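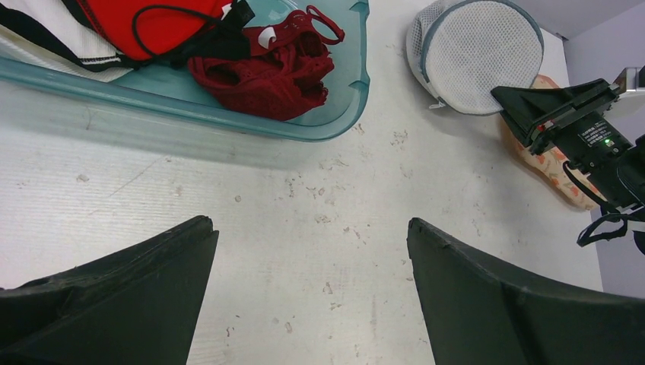 プレスリリース
8月

# Grollar、双腕ロボット向け動作計画ソフトウェア「Justis」の新版を提供開始

**布物の仕分けと袋入れに対応、把持候補の再計算を手首カメラの画像だけで実行**

Grollar株式会社は、双腕ロボット向け動作計画ソフトウェア「Justis」の新版の提供を開始しました。衣類や下着、洗濯用メッシュバッグなど、形の定まらない布物を扱う作業を対象に、認識と計画の処理を全面的に書き直しています。既存の利用者は、保守契約の範囲内で更新できます。

## 開発の背景

箱や容器のように形が決まった物であれば、三次元モデルをあらかじめ登録しておくことで、つかむ位置を計算できます。布物ではこの方法が使えません。同じ衣類でも置かれ方によって輪郭が変わり、重なった状態では一枚の境界を見分けることも難しくなります。

旧版のJustisは、作業台を上から見る固定カメラの画像を使って把持位置を決めていました。腕が台の上に伸びると対象が隠れるため、腕をいったん退避させて撮影し直す必要があり、これが作業時間の多くを占めていました。新版では左右それぞれの手首カメラの画像を入力とし、退避動作を省いています。

## 主な変更点

**布の領域分割**
色の違いだけに頼らず、縁取り、縫い目、織りの細かさを手がかりに、重なった布を領域に分けます。ビンの中で赤い布と暗い赤の衣類が隣り合うような、色の近い組み合わせも対象です。分割の確信度が設定値を下回った領域は把持候補から外れ、次の画像で改めて評価されます。

**細い部品の扱い**
ひもや肩ひもの輪は指に掛かりやすく、隣の衣類を一緒に引き出す原因になります。新版では輪になった細い部分を独立した種別として検出し、指の進入経路から除外します。ひもを意図的につかむ作業では、設定ファイルでこの除外を無効にできます。

**もう一方の腕の認識**
手首カメラの視野に入った相手側の腕とグリッパを、関節角度の情報と照合して画像から取り除きます。腕の陰になった部分は「未観測」として扱い、何もない空間とはみなしません。片方の指がメッシュバッグの縁に届いている間も、もう一方の腕の経路計画は継続します。

**計画ログの再生**
動作計画の結果を、入力画像、領域分割、把持候補、採用された経路の4段階で保存し、時刻をそろえて再生できるようにしました。失敗した試行だけを抜き出す検索機能も備えています。

## 評価試験

社内試験は、同社のBralladside試験室で実施しました。作業は、ビンから衣類を一枚ずつ取り出し、メッシュバッグに入れるものです。試行回数は旧版が1,000回、新版が2,000回で、衣類の初期配置は試行ごとに変えています。試験条件の一覧とログの一部は、導入を検討する企業に個別に開示します。

濃色で光沢のある布、および指より薄く平らに広がった布では、引き続き把持に失敗する場合があります。該当する条件は製品文書の「既知の制限」に記載しました。

## 開発担当者のコメント

計画ソフトウェア担当のZeeshan Dhanialは次のように述べています。
「今回いちばん時間をかけたのは、見えていない場所の扱いです。旧版は隠れた領域を空きとして計算することがあり、腕どうしの干渉停止につながっていました。未観測の領域を明示的に持たせてから、停止の原因をログで追えるようになりました」

認識部分を担当したReinaldo Linsは次のように述べています。
「縁取りや縫い目は、人が服をたたむときにも見ている部分だと思います。学習データの注釈をそこに合わせて付け直しました。レースのように穴の多い生地は、まだ改善の余地があります」

## 提供形態

新版はLinux環境で動作し、コンテナ形式で提供します。旧版の設定ファイルは、付属の変換ツールで移行できます。ただし、固定カメラ用の校正データは引き継がれないため、手首カメラの校正を新たに行う必要があります。

導入支援は、販売提携先のSadowskiが担当します。校正作業と操作者向けの講習を含む支援プランを用意しており、費用は腕の構成と設置台数に応じた個別見積もりとなります。

## 本件に関するお問い合わせ

Grollar株式会社 広報担当
導入に関するご相談は、Sadowskiの導入支援窓口で受け付けています。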